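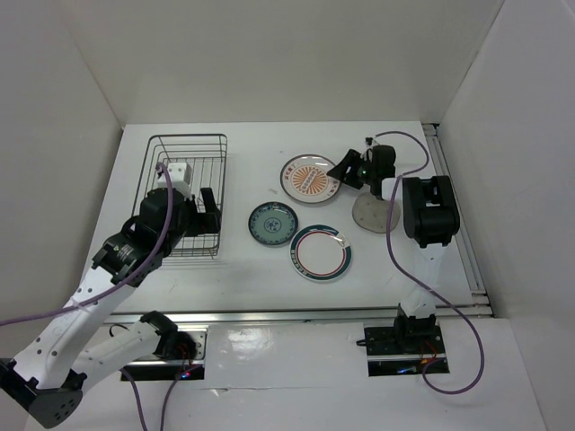 Print this message | E-mail this message

List: Joladham Kitchen and Table
Subject: Re: Open shelves or closed cupboards for the hall kitchen?
From: Naa Zakaria
Date: Fri 11 August

Melquiades Galindo wrote:

> We have the quote for closed cupboards and it comes to 641 with
> the doors and hinges. Open shelves on the same wall would be 269.
> I would like to settle it before the September suppers start. My
> own vote is for open shelves. People can see where things go and
> stop asking me where the bowls are.
>
> Karla wants doors. Can those who cook regularly please say which
> they would use.

I cook there most Tuesdays, so I will give my view. I would take open shelves for the plates and bowls and keep the two cupboards we already have for anything used once a month or less.

The trouble with open shelves is grease. The wall next to the stove is the worst place for them. At my last apartment I had a shelf three feet from the burners and everything on it had to be washed before use. If the shelves go on the wall by the back door instead, that mostly goes away. Plates that get used every week don't sit long enough to collect much.

Depth matters too. Twelve inches holds a dinner plate with a little to spare. The drawing Melquiades sent out shows seven, and our big plates will hang over the front. Please have that checked before any wood is cut. I would also ask for a low lip along the front edge of the top shelf.

On stacking, the patterned plates should not go in tall piles. The foot of one rubs the face of the next. A paper towel between them is enough.

The bottom shelf should be for the heavy serving dishes. Right now they are over the refrigerator and I can't get them down without the step stool.

I can help paint on either weekend after the 20th if someone else brings rollers.

Naa

Shared 2 times | 3 comments

Nayeli Arellano
Agree about the wall by the back door. The light switch is there though, so measure first.

Karla Tapia
I still want doors, but I can live with this if the lip goes on all the shelves and not only the top one.

Abilio Rivas
I have rollers and a tray. No drop cloth.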